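The tea tray philosophy of Edin Mujić

I got to Edin Mujić's place a little before ten on a Saturday, and before I had my coat off he'd asked me what kind of tea person I was. I said the bag-in-a-mug kind. He nodded like a doctor hearing bad news he'd already guessed.

Edin sets up refreshment tables for a living. Offices, waiting rooms, the breakfast corner at a couple of small hotels. He started at Vasić, the catering outfit over in Plitport, where he spent seven years loading urns into vans, and then went out on his own under the name Tolitard (it was his grandmother's word for a messy drawer, and he still thinks it's funny).

"People pick with their hands," he told me. "They don't read a menu for tea. They want to pick the thing up, turn it over, put it back, pick up the other one."

So he always begins by dumping everything out. Fruit teas, black teas, the vanilla cinnamon he's crazy about, all of it on the table, and then he stands there and looks for a while.

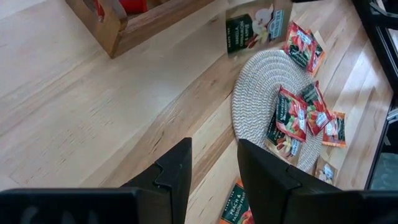 I asked if he had a system for what goes next to what, and I got a long answer! Color comes first. He doesn't like two reds touching if he can help it, although the fruit teas make that hard. Then there's what he calls the grandma rule, meaning anything with vanilla in it has to be easy to reach.

"I broke that rule once, at a dentist's office in September," he said. "I put the vanilla in the back. They called me the next day. A grown man called me about the vanilla."

The woven mat is his favorite thing he owns, at least for work. He'll put packets on it, a teapot, a bowl of sugar, whatever needs a middle. He bought 20 of them when a housewares store called Zisis was closing and says he's still kicking himself for not buying more. I told him 20 sounded like plenty of trivets for one man. He disagreed, pretty strongly.

We moved on to trays. Edin likes wood and he likes sides on a tray, so things can stand up and lean on something. Flat trays drive him nuts. He also wants a plant close by, and it has to be a real one.

"You put three packets in a row with a plant behind them and people think you worked all morning," he said. "It's four minutes. Maybe less if I've had my coffee."

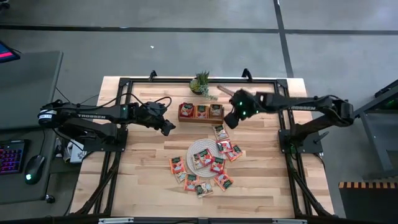
Yes, coffee! The tea man drinks coffee. I gave him a hard time over that one and he took it well.

Last year, he says, he went through 3,667 packets, and he knows because he wrote down every order in a green notebook that he made me flip through. The biggest single job was 76 guests at a retirement party, where the chamomile was gone before the speeches started. He still sounds a little hurt about it.

What I really wanted to know was why he bothers. Most places I've worked had a cardboard box next to the microwave and we all lived. He thought about that one for a bit.

"You're tired, it's three in the afternoon, you walk over to get something hot," he said. "If it looks like somebody set it out for you, you stand there a minute longer. That's all I'm selling. One minute." 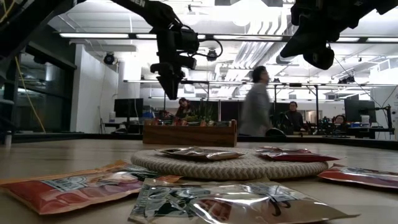 He's fussy about greenery too, and he'll take a long wooden planter over a vase of cut flowers any day. Cut flowers drop petals in the sugar. A planter just sits there, and if it has handles you can haul it out of the way when the cookies show up. He waters his own on Mondays and forgets the rest of the week.

Before I left he put together a little bundle for me to take home, two fruit, one black, one vanilla cinnamon. I asked how long to steep that last one.

"Five minutes, with the bag out of the way of the spoon," he said. "And use a plate or something. Don't put it on the bare counter."

I've been using a plate.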